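## Checking a sim success rate before you believe it

1. Run the Bendow policy for 482 episodes with fresh seeds. The 20 in the demo reel prove little.
2. Turn off retries. Fluton counts a second attempt as a pass.
3. Swap the countertop texture and rerun — my score fell by 29 points.

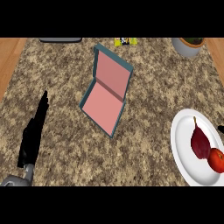
*Simulated scene: open box, still empty, pear-like item and tomato on the plate.*

4. Report both scores. Mariann Veres reports only the higher one, and I don't trust it.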